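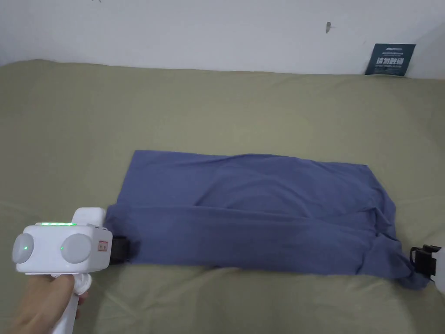
A blue garment folded flat on an olive-green sheet.

Canano Clothing Swap: Frequently Asked Questions

We get a lot of the same questions in the weeks before the swap, so they're all gathered on one page. If you've never been to one of ours, welcome! It's a great afternoon and you'll go home with something you love.

What is the Canano Clothing Swap?

It's a twice-yearly event where people bring clothes they no longer wear and pick out clothes other people brought. No money changes hands for the clothes. The spring swap is in May and the fall one is in October, both at Kartha Hall. Last fall more than 2,000 pieces came through the doors, and the coats alone filled a whole wall.

How does the token system work?

You get one token for each piece we accept, and each token gets you one piece. A pair of socks costs the same as a winter coat, so yes, there are bargains (my best coat cost me a T-shirt, and I still feel a little guilty).

What can I bring?

Clean clothing in any size, adult or kids'. Shoes, belts, scarves and bags are fine too. Zippers should zip. A missing button is okay if you pin a note to it, and there's a mending rack for exactly that kind of thing. People who sew make a beeline for it.

What can't I bring?

Underwear, swimwear, pillows, bedding, and anything with a stain or strong smell. Please check the underarms and cuffs in good light before you pack.

How should I pack my clothes?

Folded, please, in a bag or box you don't need back. Button shirts at the collar, turn the sleeves in, and put heavy things like jeans at the bottom. Hangers slow down the sorting tables, so leave those at home unless it's a suit or a formal dress.

When do I drop things off?

Drop-off opens at 9 a.m. on swap day and closes at noon. Doors open for choosing at 1 p.m. We can't take bags during the afternoon, even small ones.

Is there a limit?

You can bring up to 47 pieces. That number came from the size of the token envelopes and we've never changed it. You don't have to spend every token, and leftovers are good at the next swap.

Do I need to sign up?

Yes. We have room for 300 people, and the spring swap always fills up first. Entry is $2, paid at the door, and kids get in free.

Can I try things on?

Absolutely, and you should! Sizes are all over the place from one label to the next. There are curtained changing areas along the back hall, with mirrors inside and out. Wearing leggings and a fitted top makes it much quicker.

What happens to whatever is left?

Good pieces go to the Serkow thrift store across the river. Worn cottons are cut up for cleaning rags, and the Koltar quilting group takes wools and denim. Their quilts hang in the lobby at the fall swap, and they are gorgeous.

I took something home and it doesn't fit. Now what?

Bring it to the next one! Plenty of pieces have been around three or four times. There's a green corduroy jacket that I've seen on five different people and it looked terrific on all of them.

Can I help out?

We'd love that. Sorting starts at 8 a.m. and helpers get first pick for half an hour before the doors open. Ask for Revathi Hegde at the front table or tick the box on the sign-up form.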